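How to Wash a Stuffed Animal Without Ruining It (or Your Standing at Home)

Sooner or later every stuffed animal needs a bath. You'll know the day has come when you can find it in the dark by smell. The owner will say it smells fine. The owner is four and isn't to be trusted on this.

Before you start

Read the tag, if there still is one. Most were chewed off years ago, in which case treat the animal as delicate and hope for the best. Then check for a battery box. Squeeze the belly and the paws. Anything hard that sings, growls or says it loves you has to come out through a seam or stay out of the water altogether.

Look over the seams while you're at it. A half-inch gap going into the washer is a four-inch gap coming out, and you'll be picking fluff out of the drain hose until November. Sew it first. Ugly stitches are fine. Glued-on eyes and noses mean hand washing only.

Machine wash

1. Put the animal in a zippered mesh bag. A pillowcase tied with a shoelace works too.
2. Add two or three towels so the drum doesn't thump.
3. Cold water, gentle cycle, half your usual detergent. Leave out the fabric softener. It coats the fur and makes it lie flat and greasy, like a bad comb-over.
4. Run a second rinse. Soap left deep in the stuffing goes stiff, and then it goes sour.
5. Choose the slowest spin you have. My washer won't go below 700, and so far everyone has come out with both ears.

Hand wash

Fill a sink with cool water and a small squirt of dish soap. Push the animal under and press it like a sponge. The water will turn a color you'd rather not discuss with your family. Drain, refill and repeat until it runs clear. Don't wring. Roll the patient in a dry towel and kneel on it, preferably with the door locked.

Drying

Most people lose patience at this stage, and it's where the mildew gets in. The outside feels dry long before the middle does. Set the animal in front of a fan, turn it over every few hours, and give it up to two days. Squeeze it hard in the thickest part. If it feels cool in there, it's still damp.

Skip the hot dryer. Long synthetic fur can frizz in there and it never forgives you. An air-only cycle is all right for short plush.

Fluffing

Once it's fully dry, go over the fur with a soft pet brush in short strokes, against the grain and then with it. Knead the body to break up lumps, and work the stuffing back toward the neck, or the head will flop. Rabbits are the worst for this.

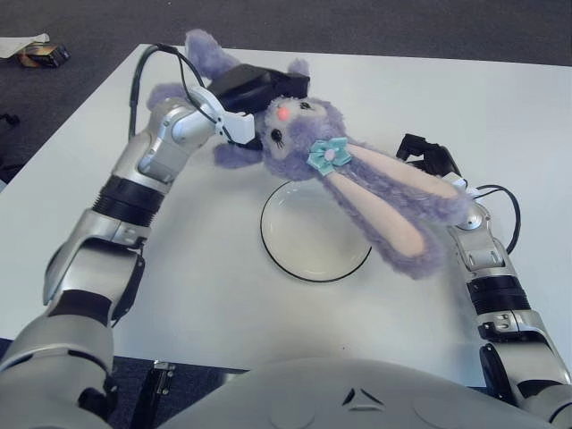 Same purple bunny both times. 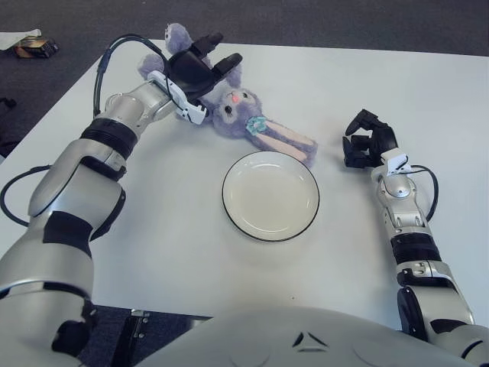
Loukia Sarantis wrote in to say that I left out the freezer. Her son's bear can't be washed at all (music box, sewn in deep), so she brushes it, dabs the dirty spots with a barely damp cloth and lets it air by an open window. She does freeze it overnight in a sealed bag when she's worried about dust mites, but she says to shake it out well afterward, and that freezing did nothing whatsoever for the smell. Baking soda did a little. She leaves it on for an hour, then vacuums through an old stocking so the eyes stay put.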